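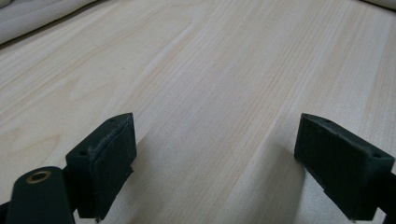 Last updated: Wednesday, May 28, 2025

Pale table top, matte finish – do I leave it alone or put something on it?

Posted by sandale_kitchen

Hi all, long-time reader and first-time poster. I bought a big blonde table secondhand in February and I love it more than is reasonable. It's the Harms one with the wide top, if anyone remembers those. The grain is really fine, very straight lines in most places, and then toward the middle it opens out into those long curvy arches. The color is sort of cream with a bit of peach in it depending on the light.

My problem is I have no idea what's on it. The seller said "it's been oiled, I think" and then her husband said "no, it's lacquered," and they were still discussing it when I drove off. It feels smooth and has a very soft sheen, no real shine to speak of. No scratches or stains so far, and I would like to keep it that way, but we eat at this table every day and my kids do homework on it with markers.

So what do I do? My mother says wax. My neighbor says hard wax oil and two coats of it. The guy at the hardware store tried to sell me a can of Dornix clear satin for 70 dollars, and I panicked and left with a pack of sponges. I really don't want it to go yellow! I had a pine desk in college that turned the color of a cheese cracker and I'm still sore about it.

Also, can I clean it with regular dish soap or is that a terrible idea?

Posted by plane_and_simple

Step away from the wax until you know what's under it. If there's a lacquer on there, wax will mostly sit on the surface and get smeary, and then you have to get it all off again before you can do anything else. Ask me about my hallway bench.

Easy test: put a drop of water on the underside of the top if it looks finished down there too, or otherwise somewhere near a corner. Leave it a few minutes. If it's still a nice round bead, you have a film finish or an oil that's in good shape. If it goes flat and the wood darkens, the finish is thin or worn. Wipe it up and the dark spot should fade as it dries.

Then try a cotton swab with a bit of denatured alcohol, also in a hidden spot. If it gets sticky you probably have shellac. Lacquer won't care much about alcohol, but lacquer thinner will soften it (open a window, wear gloves, keep it away from the stove). If neither one does anything, my money would be on polyurethane or a factory finish.

If the bead test goes well, I'd do nothing at all. A matte finish in good condition doesn't need help. Every table I've ruined was fine before I started.

If it turns out to be oil and it's getting thirsty, sand by hand with the grain, very lightly. I'd use 320 for most people, but I know folks who go up to 500 on a table top. Don't go too fine before an oil or it won't soak in well. And watch those arched areas, the soft parts of the grain can give way quicker than the hard lines if you lean on one spot.

On yellowing – plain linseed oil will do it, and so will most oil-based poly. Look for a water-based finish, or a hard wax oil sold for pale woods, the kind with a tiny bit of white pigment in it. Try it underneath first and live with it for 14 days before you commit. Wet samples lie.

Posted by crumbs_everywhere

Not a wood person but I have three kids and a light table so I feel qualified. Dish soap is fine! A little squirt in warm water, cloth wrung out till it's barely damp, wipe along the grain and dry it right after. Don't let it puddle. No scrubby side of the sponge, it leaves shiny patches on a matte top and those don't come out.

For markers we have a Zitholm desk mat that lives on the table from after school until dinner. Placemats for everything else. Felt pads under the fruit bowl too, and check them now and then for grit.

Posted by tungoil4life

Tung oil, 3 coats. Looks great on everything.

Posted by plane_and_simple

Tung oil will darken it, though. She said she wants it to stay pale.

Posted by sandale_kitchen

Thank you!! Did the water drop underneath and it stayed in a bead the whole time I was making coffee. Going to skip the alcohol for now and buy placemats. Would still like to know what it is, so if anyone has the same table and knows what Harms used on them, please post.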